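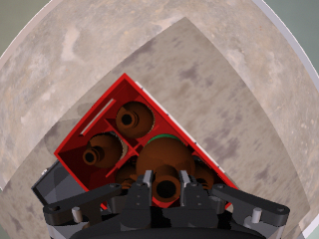
Ratih Kwok wants to know whether a rebuilt kart engine needs a full break-in before a race weekend, or if a few laps in practice will do.

Her post, from February 18, 2022:

My son runs a Kastell chassis with a Lobo engine in the junior class at Hendgate. The engine went in for a new piston and ring in October and has been on the shelf all winter. The builder said it was "ready to go" but there was no sheet with it. Our first race is coming up and the track only gives us 8 minutes per practice session. Do I need to book a separate test day? Also, the old clutch went back on. It slips a little off the slow corners and I don't know if that matters while the engine is new.

**Leopold Imhof**

Call the builder first and ask if it was run on a dyno. Some shops do the break-in there and some only start it to check for leaks. If it was done, warm it up properly and go race.

If it wasn't, I'd book the test day. What I do with a fresh piston is 30 minutes of track time split into short runs. Start at half throttle, let it cool all the way down between runs, and bring the revs up a bit each time. Run it slightly rich. Don't hold it at one speed down the straight, lift now and then. Afterward pull the plug and look at the color, and check the head nuts once it's cold.

Fix the clutch before any of this. A slipping clutch makes heat and you won't be able to tell what the engine is doing. Drum wear is easy to check with calipers. The limit should be in the manual for your model.

It sat all winter, so drain the old fuel and clean the carb too.

**pitlane68**

just send it, ours never got broken in and it was fine all season

**cetetti_dad**

I wouldn't skip it. We had a piston stick in the second heat on an engine that was supposed to be ready. Our builder wanted almost 2,000 for the repair with a new cylinder, and a test day is a lot cheaper than that. We were on a Cetetti frame but the engine was the same Lobo you have. Ask at the Hendgate office about half-day rates, they had them last year.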